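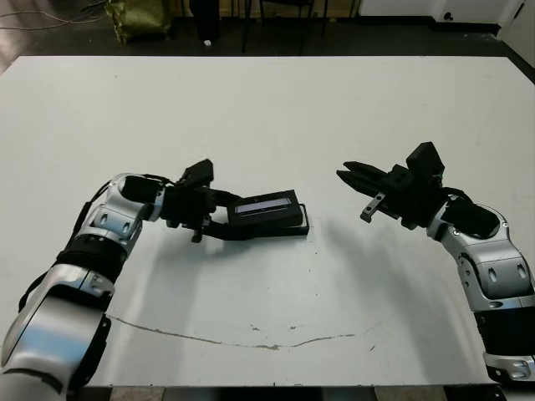
I have come around, later in life than I should have, to the belief that every household ought to have one big pale table with nothing living on it. I don't mean the dining table, which in our house has the mail and a bowl of keys and somebody's homework on it from breakfast until bedtime, and I don't mean a desk either. I mean a plain surface where you can set down a small dark thing and see it properly. Ours is white, and it was never fancy, and if you look along the near side you'll find a thin brownish scuff curving across it with some specks of dirt for company. I used to go after that mark with a sponge. Now I've grown fond of it, the way you get fond of a dent in a car once the car is paid off. A sorting table that can't take a scuff is a table you'll be too nervous to use, and then you're back to sorting on the bed, where everything rolls into the blankets.

What I sort, mostly, is little black boxes. You have them too, I'm sure of it. They have a window or a panel on top and not much else to say for themselves, and they pile up in drawers year after year. When we cleared out the hall cabinet in August (34 years of hall cabinet, if you please, and the bottom drawer had to be pulled out by two people) it seemed to be made of nothing else. My neighbor Kevin Foley came by to borrow a ladder and ended up staying the whole afternoon, picking things up and saying "now what in the world," and putting them down again.

My complaint is with whoever decided that everything small should be black. I can see the sense of it on a store shelf, where a thing is lit nicely and has its own little card to explain it. Put it in a drawer, though, and it becomes part of the dark at the back of the drawer. My mother's kitchen scale was red. Her alarm clock was the green of canned peas. She could send any child in the house to fetch anything, and the child would come back with the right item on the first trip! I couldn't do that today with a grown adult and a flashlight.
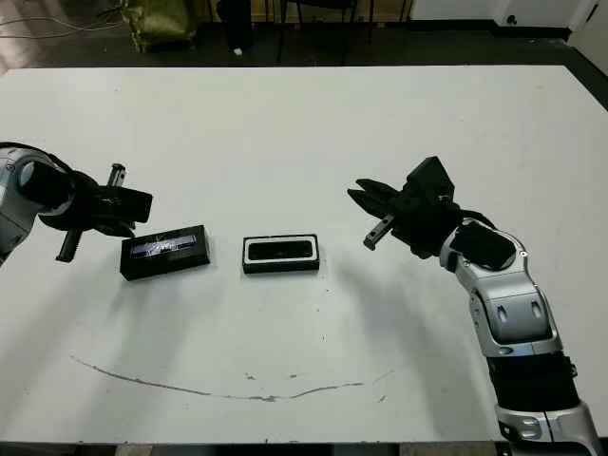

Two small rectangular objects of much the same size, side by side on the white table.

And yet, set two of them next to each other on something pale and they do begin to come apart in your mind. One has a silvery blue window with a black border. The other has a thin white rim all the way around, and suddenly that rim is the most helpful piece of design you've seen all week. You'd never have noticed it in the drawer. I think a good deal of what we call losing things is only a failure to see them, and most of what we call clutter would shrink by half if it were given a bit of space and some decent light.

Kevin doesn't agree with me. Kevin is a bin man. He believes in clear plastic tubs with lids, sorted by kind, stacked in the garage, and he'll tell you that if you haven't wanted a thing in 6 months then you aren't going to want it. I've been in his garage and it is a marvel, I admit that freely. But I've also stood there while he took down 9 tubs to find one charger, and every one of those tubs was perfectly transparent, and what you could see through the sides of them was a great many black things touching one another. 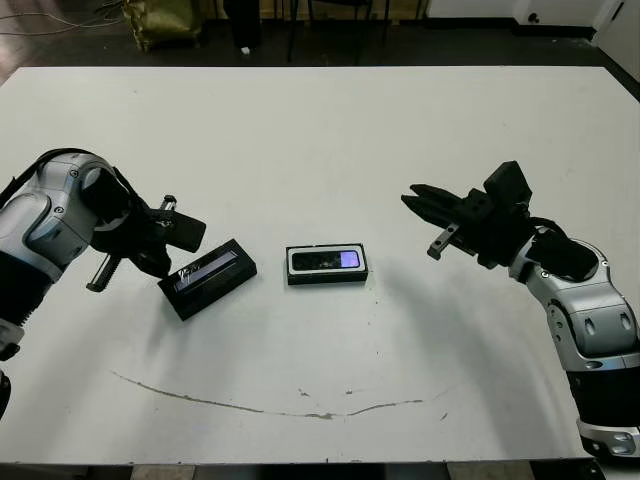
Clodagh Hennessy

So my second belief, which goes along with the first, is that you should write on your belongings. I know people hate this. My sister-in-law thinks it looks like a dormitory. But a few white marks near one end of a dark window, even marks that only look like handwriting from where you're sitting, will make you lean in toward that box and not the one beside it, and leaning in is half the job. Write what the thing goes with. Write the year. Write the name of the child who begged for it. A paint pen costs next to nothing and the pleasure of reading your own note five years on is considerable, especially if you were in a mood when you wrote it.

I'd add that you don't have to line things up. For a long time I laid everything out square with the edges, like a store window, and then felt too pleased with the arrangement to break it up and make any decisions. Let one sit crooked. Let it be the one you pick up next. We went through the hall cabinet this way over several evenings, a handful at a time, coffee well out of reach on the windowsill, and what we kept went back with writing on it.

The drawer still sticks, mind you. Kevin says it needs candle wax on the runners, and he still has the ladder.

Filed under: Opinion | House & Habits | Getting Sorted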